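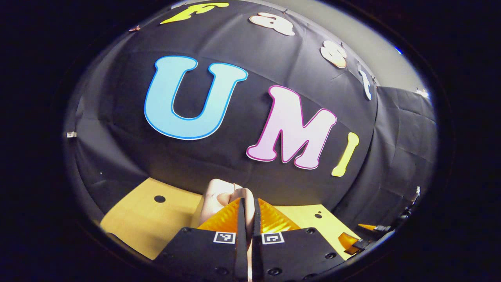

Page 14

Home Projects Reports Contact

A Letter Sign on Black Cloth: report of the display group
Obadia Swai, with Joyce Athumani and Debora Marino

3. Making and hanging the sign

The task of our group was to prepare the wall behind the work table, so that it is dark and has a name on it which can be read from the door. The name is Fast UMI. We put the word Fast in smaller letters on top and UMI in bigger letters under it. Our teacher, Stella Mwakalinga, asked us to write down also the things which did not go well.

For the cloth we compared two black fabrics from Tatwood. The first was cheaper but it let the light of the window pass through. We took the second one. It came folded in a parcel, and the lines of the folds stayed in it. Joyce ironed one part for 10 minutes on Sunday and the lines became weaker, but they did not disappear. I think we should have hung the cloth for a few days before fixing the letters.

The letters were drawn on paper first and then cut out. We wanted round shapes, because sharp corners are difficult to cut cleanly. The U is blue, the M is pink with a magenta edge and the I is yellow. Debora proposed that the edge of a letter should have a different tone from the middle, and on the M this works very well against the black.

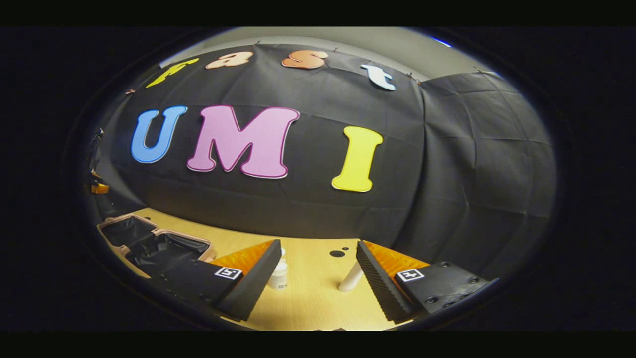 The spacing was the hardest part. We measured 6 cm between the big letters, but a round letter and a straight letter do not look equally far from each other even when the ruler says so. In the end we moved them by eye – one person at the wall and one person at the door. The upper row took longer than the lower row, about 60 minutes with the corrections.

The corner was a smaller problem. We used a separate piece of cloth for the right wall, so that each piece can be taken down alone.

4. What we would change

The pale letters are easy to read, but next time I would choose a stronger colour for the a. I would also make a paper plan of the whole wall in full size. Obadia Gachanja has offered to keep our paper patterns for the group of next year.

12 shares 4 comments

We use cookies to improve your visit. Accept Settings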